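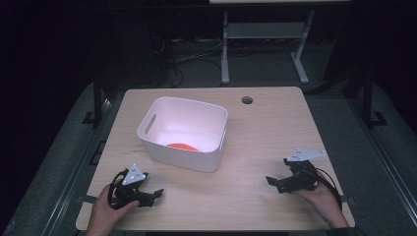
**Storage bin, white**

I bought two of these bins in December and I use them every day since, so I think now I can write something useful.

First, the shape. It is a rectangle with rounded corners, and the sides go in a little toward the bottom. The rounded corners are good for cleaning, one wipe with a cloth and the dust is out. But for the tapered sides you pay with space. My folders do not stand straight in it, they lean. If you want a bin for paper, measure the bottom and not the top. I measured the top.

The handle is an oval hole in the short side. My fingers go in without problem, and my hands are not small. The border of the hole was a bit sharp on one of my two bins. I passed fine sandpaper over it for a minute and it is fine now. The other one came smooth from the shop.

The plastic is glossy inside. I like how it looks, and because it is white, I find small things quickly, for example screws or a red bottle cap. The bad side is scratches. I kept my pliers in one bin for two months and the floor of it has many thin gray lines. They don't come off with soap. My colleague Jyoti Bhatia puts a piece of felt at the bottom of hers, and it still looks new.

On a wooden table it slides very easily, maybe too easily. When I take something out with one hand, the bin moves a little with me. Four small rubber feet would solve this, and I don't understand why Purow does not include them. I have seen that the Lendthorpe bin has feet, but it costs more and has no handle hole.

I did not try the lid, it is sold separately.

**Good:** easy to clean, comfortable handle, light to carry

**Less good:** slides, scratches, less room at the bottom than you expect

I give it 4 of 5. For cables, toys and small tools I would buy it again. For heavy metal things I would look for another one.

Gediminas Ozoliņš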